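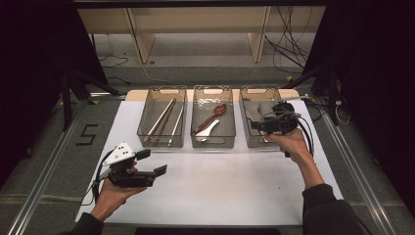 What should I bring to the first choir rehearsal?
Please bring a pencil, a bottle of water and a folder for your music. The scores we lend to you, but the folder must be your own, and black if you will sing in the concert. I also ask every singer to keep the papers sorted by type, in the way one sorts a kitchen: tongs and chopsticks in one bin, the spoon and the spatula in the next. In the folder this means the warm-up sheets in front, then the pieces for the present concert, then the older repertoire. We change quickly from one piece to another, and two minutes of searching is long when forty people are waiting.

Do I have to read music?
No, but it helps you. A good part of our altos learned by ear and they sing very well. For each new piece Kusum Sandhu records the four voices separately, at a slow tempo and at the real tempo, and you receive the link by e-mail. If you wish to learn reading, there is a short course in September, 6 evenings, before the rehearsal.

Is there an audition?
There is a voice placement, and it is not the same thing. You sing a scale and a song you know well, with the piano or without. After this our conductor, Nektarios Athanasiadis, tells you if you will stand with first or second sopranos, altos, tenors or basses. He may move you later. Please do not be offended by this, I was moved two times myself.
For solo parts we do have auditions, and they are announced in the rehearsal.

Which kind of music does Janatley Chamber Choir sing?
Mostly music without instruments. In one season we have usually one half of Renaissance pieces and one half from living composers. We sing in Latin, English, Spanish and Greek, and sometimes in Quechua, when Fidelina Cusi has made an arrangement for us. She writes the pronunciation under each line and she reads the text aloud until we have it correct.

What does it cost?
The fee for one season is 425 dollars. You can pay it in 4 parts. It covers the hall, the conductor, the accompanist and the loan of scores. Students pay half. If the fee is a difficulty for you, write to Akash Bajpai, and the matter stays between you and him.

How often may I be absent?
You may miss 4 rehearsals in a season. The last two rehearsals before a concert are required for everybody who will sing in it. If you are ill, please stay home, but inform your section leader before 5 p.m.

Where do I enter the building?
Use the side door, as the main door of Faritari Hall is locked in the evening. We start to sing at 7:30 and the room is open from 7. Parking behind the hall is free after 6.

Can I record the rehearsal?
Sound only, and for your own practice. Please do not put it on the internet. Several of our composers have not yet published the pieces that we sing.

What do I wear for concerts?
Black, long sleeves, closed shoes, no perfume. The scarves for the women and the ties for the men are given by Fredy Chávez on the concert day, and he collects them again after the last piece.

My question is not here.
Ask your section leader in the break, or send us a message with the contact form. We answer normally in two days, in the concert week a little slower.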